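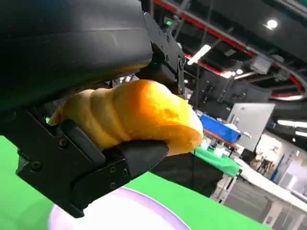 4. Open-Day Demonstration

Dec 7, 2022
Brisa Zamudio and Ingvar Overgaard
6 min read

The lab trials reported in Section 3 were run by people who knew the system well. To see how the setup held up with an outside audience, we repeated the bread task during the open day at our Flurport site in June. The visit was organized by Hanne Thygesen, and the operator for all sessions was Kirsten Kvaran, who had not taken part in tuning the controller.

4.1 Procedure

Visitors came in groups and stood behind a floor line on the operator's side. Each group watched one full session. In a session the arm picked up a bread roll, lifted it clear of the table, and set it down on a plate. Figure 4 (top of section) shows the wrist camera's view with a roll held between the two fingers and the plate on the green surface below. The twisted shape was chosen on purpose. Its ridges give the fingers an uneven surface to close on, and in earlier work the smooth rolls had told us little about grip placement.

We ran 18 sessions over the day. The gripper settings were the ones listed in Section 3 and were not changed between groups. When a grasp failed, the operator was told to open the fingers, back off, and try again without touching the roll by hand. A session ended when the roll was on the plate or after 3 failed tries.

Visitors were free to ask questions at any time, and many did so while the arm was moving. We did not ask them to wait. Part of the aim was to see whether the operator could talk and work at once — something the lab trials never called for.

4.2 Observations

The roll reached the plate in all but 2 sessions. In both of those, the fingers closed too near one end and the roll turned as it was lifted. The same fault appears in the Traner logs, where we put it down to the depth estimate. Brynhildur Brøndum reviewed the recordings afterward and found that the operator had been answering a question in each case, so we can't separate the two causes here.

Nine visitors filled out the comment sheet. Most wanted the arm to move faster. Several asked why the gripper paused before closing, and two took the pause for a fault. We have since shortened it.

Figure 4. Wrist-camera view of a bread roll held in the gripper, open-day demonstration.

4.3 Limits

The open day was not a controlled study. Group size varied, the rolls came from a single batch, and only one operator took part. A second visit, at the Thoroddsen building, will use two operators and the shorter pause.

Contact: Plurnley Robotics Group, Flurport | © 2022 Plurnley | Back to top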